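Is Crime Really Going Up? How to Read a Scary Headline

Ages 9 to 12

You've probably seen a headline like this one, on a phone or on the TV in a waiting room:

BREAK-INS UP 100 PERCENT IN GURNHAM

It sounds terrible. One hundred percent of anything sounds like all of it. You might picture burglars climbing through every window in town.

Before you go and check the locks, let's ask some annoying questions. Reporters are supposed to ask annoying questions, and readers are allowed to do it too.

Question one: up from what?

"Up 100 percent" means a number doubled. It doesn't tell you what the number was to begin with. If a town had 500 break-ins and then 1,000, that's up 100 percent. If it had one and then two, that's also up 100 percent.

In Gurnham, there were three break-ins one year. The next year there were six. So the headline is correct. Nobody made anything up. But look at how different it feels when you write it the other way:

GURNHAM HAD THREE MORE BREAK-INS THAN LAST YEAR

Fewer people would click on that, and you can guess which one the website picked.

Those six break-ins still matter. If one of them was at your house, you'd be upset, and you'd be right to be. Some people can't sleep well for weeks after a break-in. Being careful with numbers doesn't mean you stop caring about the people in them.

Question two: out of how many?

Gurnham has 3,000 homes. Say the six break-ins were at six different homes. That leaves 2,994 homes where it didn't happen.

Try it with a drawing. Fill a sheet of graph paper with 3,000 little squares (you may need to tape a couple of sheets together) and color in six. Then put it on the other side of the room and look at it. Now find a friend, show them only the headline, and ask them how many squares they think should be colored in. Most people guess too high. Grown-ups do it as well, including ones who read the news every day.

Question three: is the place big or small?

Down the road from Gurnham is Vornik, which is a city. Police in Vornik wrote down 1,551 thefts in one year. That number is much bigger than six, so is Vornik much more dangerous?

You can't tell yet. There are two problems.

First, Vornik has many more people. More people means more bikes, more phones, more backpacks left on benches, and more chances for something to be taken. To compare a city with a town, you have to work out how many thefts there were for each person living there, or for every 1,000 people. If an article gives you the two plain totals and leaves it there, it has skipped the hard part.

Second, look at the words again. The Gurnham number was for break-ins. The Vornik number was for thefts. A break-in is when someone goes into a building they aren't allowed in, usually to steal. A theft can be a candy bar slipped into a pocket. Putting those two numbers next to each other is like comparing how many dogs live on your street with how many animals live on somebody else's, ants included.

Question four: who wrote it down?

Police can only count the crimes they know about. If somebody's scooter is stolen and they never report it, it won't be in the police number.

So the number can go up for a strange reason. Imagine the Vornik police make a web page where you can report a stolen bike in a few minutes. Before, you had to go and stand in a line. What happens? More people bother to report. The total goes up, even if bike thieves are doing exactly what they did before.

It can go down for a strange reason too. If people in a neighborhood decide that calling the police is a waste of time, they'll stop calling. The number will look wonderful. The neighborhood might be having an awful year.

This is why many countries also do big surveys, where they ask people, "Did anyone steal from you in the last year?" whether or not they told the police. Surveys have their own problems. People forget things, or get the dates mixed up, or don't feel like answering. But when the surveys and the police numbers point the same way, you can trust them a bit more.

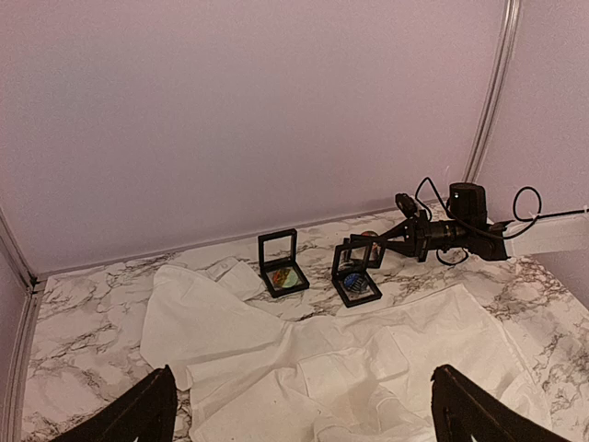
A crumpled white cloth on a marble-patterned surface.

Question five: why am I hearing about it?

Think about what happened near you today. Thousands of people went to work and came home. Lots of kids walked to school and walked back. Stores opened and closed. None of that was in the news, and it never will be, unless something goes wrong with it.

News is mostly about things that are unusual. That's fair enough, as nobody wants to read LOCAL MAN BUYS BREAD. But it does something funny to your head. If you see five stories about robberies in one evening, your brain starts to act as if robberies are happening everywhere, all the time. Your brain isn't very good at remembering that one of the stories came from another country, two came from the other side of this one, and one was about something that happened last September.

Scientists have a name for this. They call it the availability heuristic (say it: hyoo-RISS-tik). It means we think something is common when it's easy to remember. Shark bites are easy to remember. So are airplane crashes. Both are very rare.

Next time you see a crime story, look for the place and the date. Sometimes they're hard to find. I'd be a little suspicious of any story that makes you hunt for them.

Question six: is somebody selling something?

A while after the Gurnham headline, this appeared on the same website:

8 IN 10 PARENTS WORRIED ABOUT BREAK-INS, SAYS NEW STUDY

If you read to the very bottom, you found that the study was done by Maltix. Maltix makes door alarms. It asked 100 people, and the article didn't say how it found them. Were they picked by chance from all over? Or were they people who had just visited the Maltix website to look at door alarms? People shopping for an alarm are probably more worried than people who aren't.

Does that mean the study is a lie? No. Maybe those 100 people said just what the article claims they said. But the company would like you to be worried, so you should want more proof from it than you would from someone who doesn't care either way.

And notice what was being measured. The study was about how people feel. It didn't count a single break-in. Worry about crime can go up in a year when crime goes down, and that has happened plenty of times.

A word about charts

Charts look very sure of themselves. Don't let them boss you around.

Look at the numbers up the side. Do they start at zero? If a chart starts at 1,500, then going from 1,501 to 1,551 looks like climbing a mountain. Start the same chart at zero and the line is almost flat.

Then look along the bottom. How many years are there? Two years isn't much. Crime numbers wobble, especially in small places. If Gurnham had nine break-ins, then three, then six, you could write a headline saying break-ins doubled or a headline saying they're lower than they were two years ago. Both would be true. It depends where you start counting.

Should you be sceptical of this page?

Yes, please. (You may see it spelled "skeptical" in most American books.) Being sceptical means you don't believe something until you've been given a good reason. It doesn't mean believing nothing. A person who says "the news is all lies" has stopped checking, the same as a person who swallows every word.

Plenty of reporters do this job carefully. They phone the police and ask what counts as a break-in. They get ten years of numbers when two would be quicker. They go back and fix mistakes, and they tell you they've fixed them. Those articles are often a bit longer and a bit duller at the top, so it's worth reading past the first line.

Try it yourself

Find a crime story with a grown-up. Cover everything but the headline, and write down what you think happened. Then read the whole thing and see what you got wrong.

After that, try writing two headlines from these facts, one scary and one calm, without telling any lies:

Last year, four bikes were stolen on Oshima Street. This year, five were. Two of this year's bikes were found again. None of the stolen bikes was locked.

Words to know

Break-in: going into a building without permission, often to steal. Also called burglary.

Percent: out of every hundred.

Rate: how often something happens compared with how many people or things there are.

Survey: asking a group of people the same questions.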